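Eating down the kitchen before a move

We have to be out of the apartment on Lundgate by the end of June, and the new place in Orndale is 56 miles away. I don't want to haul food that far in warm weather, so for the last month I've been cooking only from what we already own. I did the same thing two moves ago and saved enough on groceries to pay for the truck.

I started with the freezer. It held a lot of chicken stock, two bags of peas and a pork shoulder I had forgotten buying. The pork did three dinners. The stock went into soup, and then into rice, and then into more soup.

The pantry is harder. I own five kinds of dried beans and I like two of them. Black beans go fast at our house. The big white ones take nearly all afternoon even after a night of soaking, so I only do those when I'm home packing boxes anyway. I still have half a bag of red lentils and I'm not in a hurry.

My rule is that I can buy milk, eggs, onions and bread. Everything else has to come off a shelf. I broke it once for lemons.
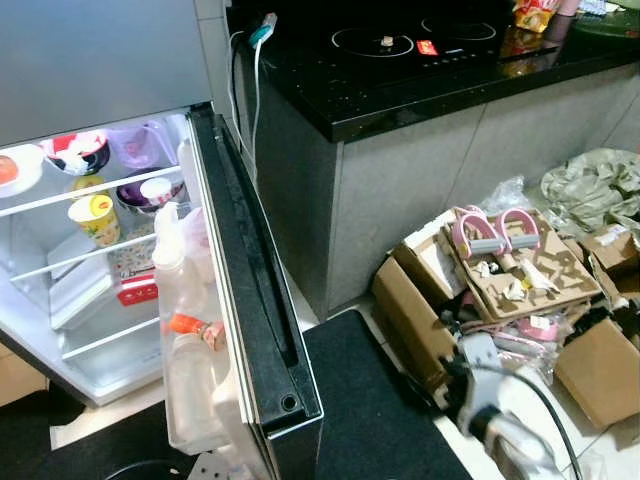 Catríona Ó Néill wrote after my last post that she thinks the rule is too strict and that fresh greens should be allowed, because people who give them up for a month end up ordering takeout. She also said to use the opened jars first and leave the sealed ones, which can travel. I've taken the second piece of advice. On the greens she may be right. We ordered from Chaiyaporn twice last week, and I got the morning glory both times.

Condiments are their own problem. Mustard keeps, so it's coming with us. The fish sauce is not riding in my car. I mixed the ends of three jams into oatmeal bars, baked them at 350 and took them to work, where they were gone by 10.

What's left on my list: the white beans, a bag of cornmeal, some flour, a can of coconut milk and six cans of tomatoes. Cornbread will take care of the cornmeal. The tomatoes can come along if they have to. I pick up the boxes for the kitchen tomorrow morning, and the cast iron gets packed last.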